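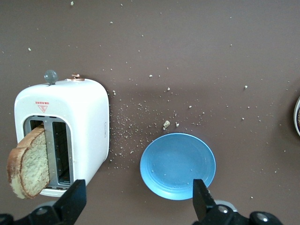 White toaster on a brown tabletop.

Subject: Re: [reissues] Dirkard "Saengthong" 2LP – which source?

On Wednesday a list member wrote:

> I have the new Endeo pressing of Saengthong next to my old CD and
> the two don't line up. Side C runs 12 seconds longer than the same
> three tracks on the disc, and the fade on "Drulotex" goes on well
> past the point where the CD stops. The sticker says "remastered from
> the original tapes." Is this a different mix, or is my turntable
> slow? Also, is the etched number 3251 on side D a matrix number or
> the copy number? The hype sheet says 700 copies, so it can't be the
> second.

Taking these in order.

1. Speed. Check this first. If the deck were slow, all four sides would run long by the same percentage and the pitch would drop with them. You only mention side C. Time side A against the CD. If it matches to within a second or two, the turntable is fine and you can move on. Mine matches.

2. Mix. It is the same mix. I transferred side C at 96 kHz and lined it up against the CD rip at the first snare hit of each track. The first two tracks stay in step from start to finish, apart from the gaps between them, and those account for four seconds. The other eight are all in the fade of "Drulotex." The CD was faded early in mastering. The LP lets the last chord ring down to the tape noise, and you can hear the second guitar drop out before the first. I had never heard that on any earlier version.

3. Level. The CD is loud in the way most metal CDs of that period are loud. The kick and bass are flattened against the ceiling in the choruses and there is audible breakup on the title track. The LP has none of that. Either the limiting was added after the mix and Endeo went back to a tape from before that step, or they did a lot of careful repair work. I think the first is far more likely. You cannot put back a fade that was never on the source.

4. Low end. Everything below roughly 80 Hz has been summed to mono, as expected for a cut at these side lengths. The floor toms on side B sit closer to the center as a result. Some people will prefer the CD for that reason alone.

5. The number. 3251 is the lacquer job number. It appears on all four sides of my copy, but on A and B it is very faint and partly under the label edge. My copy is from the black run. The colored run has the same number with a "-2" after it and was cut from the same lacquers as far as I can tell. Copies are not numbered individually.

On the weight: the sheet says heavy vinyl. My discs are fine but not unusually thick. Disc two has a slight edge warp that tracks without trouble. The inner sleeves are plain paper and shed, so replace them before you play anything.

One open question of my own. The bonus track at the end of side D is listed as a demo, but the drum sound is the same as on the album sessions, down to the snare ring. The vocal is clearly a guide take. I suspect it is an album backing track with the guide vocal left in. If anyone has the promo cassette (280 were made, going by the band's old newsletter), could you check whether the same version is on there, and whether it has the count-in? The LP version starts cold.

I can put up short clips of the fade from both versions, level matched, if there is interest. They are 24-bit WAV files, so please don't ask me to attach them to the list – the server strips anything that size.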